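Fri 2 December

Slept badly, kept thinking about the planner. Got in before the heating did and made a coffee I forgot to drink.

So the big job this week is getting the Zaderness planner to stop treating every bowl like a perfect half sphere. It picks a lovely grasp on paper and then the wrist swings through some crazy arc to get there, because the cost on joint travel is set so low it may as well not exist. I bumped the weight from 4 to 20 this morning and the paths got shorter right away (in simulation, anyway!). Then I tried 24 and it started refusing grasps it should love, so back to 20 it goes.

Tin-yau thinks the weights are a distraction and the real trouble is the shape fit. He may be right. All those thin lines inside the striped bowl give the depth filter fits, and the shiny spot in the middle doesn't help either.
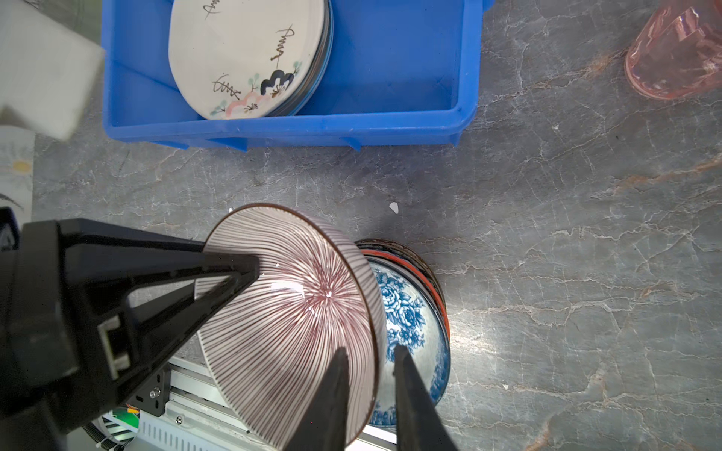 Wrist view, starburst bowl, one finger against the inside.

I spent most of the afternoon on the replay tool after that. It was dropping wrist frames whenever the log went past 135 seconds – a buffer I wrote myself back in April and never looked at again. Fixed it, swore at April me, moved on. Now I can scrub back and forth and see the planned finger pose drawn over the wrist view, and oh, that is so much nicer than squinting at two windows.

Shih-chieh wants the contact threshold in the config file by Monday. Fine, but I want the new shape fit merged first or we'll be tuning it twice. Left a note on the branch. Noodles for dinner, then bed.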